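Risia公布双臂工作站采购规划：先买一台，剩下的钱看着办

（Gritstead讯，7月）零部件配送商Risia今日宣布，旗下Gritstead仓库的自动化采购方案获得批准。方案前后改了6稿，第一稿打算一口气买下整条线，第六稿决定先买一台双臂工作站。公司对此的正式表述是“稳健推进”。

首台设备由集成商Welska供货，负责料架旁的工具取放和简单装配。料架、蓝色料盒和工作台一律沿用现有的，预算表里因此少了一行，财务部门为此专门回了一封措辞热情的邮件。
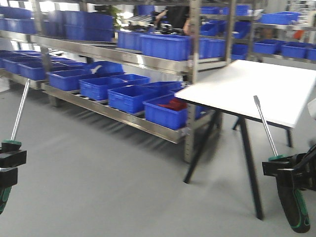 文／Risia企业传播部　　供稿地：Gritstead

按照规划，项目总预算为383万元，分两期拨付。一期包括双臂本体、夹爪、安全评估和培训；二期要等一期连续运行42周之后再议。公司注意到，同行的新闻稿通常在这个位置写上“预计效率大幅提升”。我们目前手里只有报价单，效率数字等有了再发。

预算中争议最大的一项是夹爪。报价阶段，供应商建议为每种工具各配一套专用夹具，清单打印出来相当可观。采购组最后选定通用夹爪，要求它能夹住螺丝刀一类的细长手工具，其余形状列入二期。专用夹具的报价单已归档，据说归档本身也花了些时间。

另一项是备件。方案预留了总预算的30%用于备件、维护和“其他”。“其他”一栏在评审会上被问了三次，现已改名为“不可预见费用”，金额不变。

场地方面不新增面积。工作台上照旧放工具箱、料盒和日常杂物，设备需要适应这样的台面。验收条款也照此写明：测试在日常台面上进行，不另设样板间。Welska在合同谈判中对这一条提出过两次修改意见，两次都很客气。
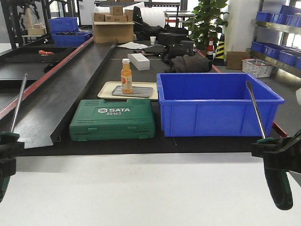 Tully在意见征集中留言说，买机器的钱他不心疼，心疼的是往年那些买回来没人排计划的设备，这回希望培训费别又第一个被砍。他还问，二期要是不批，一期的维护合同由谁续。

公司的答复如下：培训费已单独列支，调整须重新报批，流程之长足以打消多数人的念头。一期维护合同随设备签订，不以二期获批为前提，续约费用列入Gritstead仓库年度运营预算。

二期采购的技术要求将在一期运行期间起草，有意参与的供应商可向Risia采购部索取登记表。登记表共四页，第三页可以不填。

关于Risia

Risia从事工业零部件的仓储与配送，在Gritstead设有仓库。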